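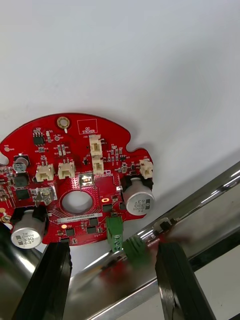

Drikcombe Repair Evenings – FAQ

Last updated 3 July 2024

Do I need to book?
Yes please. 43 places per evening and they go. Form is on the bookings page.

What can I bring?
Lamps, radios, toasters, fans, toys, clocks. If you can carry it in by yourself, probably fine.

What can't I bring?
Microwaves. Anything that runs on gas. Swollen batteries – take those to the Piten Road drop-off, don't put them in a bag with other stuff.

How many items?
One each. Second one only if the line is short at the end.

What does it cost?
Free to get in. Parts are extra, you pay what we paid. Most are under $3.

Will you definately fix it?
No. We've looked at 957 items so far and plenty went home the same as they came. You'll get a straight answer either way.

Can I just leave it and come back?
Sorry, no. You stay with your item. No storage in the hall.

Do you have parts there?
Fuses, plugs, cord, common switches. For odd stuff, order it first and bring it along. The Oláh shop on Mill Street will order in if you give them the model number.

My Prornine radio hums. Worth bringing?
Yes. Bring the power adapter too – people forget it every time.

Can kids come?
Yes, with an adult. Soldering table is 12 and up.

Where do I park?
Behind the hall, 84 spaces. Not in front, thats the bus stop.

Are you open all year?
Every month except February. No heat in the hall.

I need to cancel.
Reply to your confirmation email so the next person can have the spot.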